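**FOR IMMEDIATE RELEASE, JANUARY**

# Arna Robotics Club opens its doors for a night of grippers, paper and stubborn cardboard

Hi from the Arna Robotics Club! I'm one of the students who builds things here (and the one who got talked into writing our press releases this year), and I'm thrilled to tell you that our winter open workshop starts at 6 p.m. in the Petrenko Building, ground floor, through the bike entrance. It's free, it's loud, and you don't need to know a thing about robots to come in.

Our big project this season is called Emolano. We're teaching a small robot arm to handle flat, everyday stuff: paper, folders, envelopes, place mats. Picking up a mug is one thing, but a single sheet lying on a table is a real pain, and we've spent most of the fall arguing about it over cold pizza. Before the arm tries anything, one of us does the job by hand with a gripper tool, over and over, and those recordings are what the arm learns from. So far we have 1364 of them, and 342 are just paper.

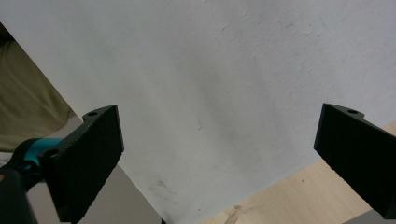 *Paper practice at the Emolano table, with the hand-held gripper open over a large white sheet.*

I'll admit I thought the paper sessions would be boring. They're kind of addictive! You start to notice how you slide a sheet toward the table edge to get a finger under it, or pinch up a corner without thinking, and then you have to do that same move with two stiff black fingers. My first afternoon I crumpled nearly everything I touched. I've gotten better (my teammates may disagree).

At the workshop, visitors can take a turn with the gripper at one of our 7 practice tables. We'll also be running Dada, last year's competition robot, who sorts colored blocks and is very slow but has a lot of fans. If you have younger kids along, Dada is where they'll want to stand.

We're also looking for new members for the spring regional. Last year 177 students from our area competed, and we'd love to send a second team. Any grade is welcome, and we need writers, artists and people who like spreadsheets just as much as we need coders.

Doors close at 9 p.m., and snacks will probably be gone long before that. Reporters are welcome to film and talk to us at the tables; just check in at the front desk first so we can find you a name tag.

**Press contact:** Arna Robotics Club, student media desk, Petrenko Building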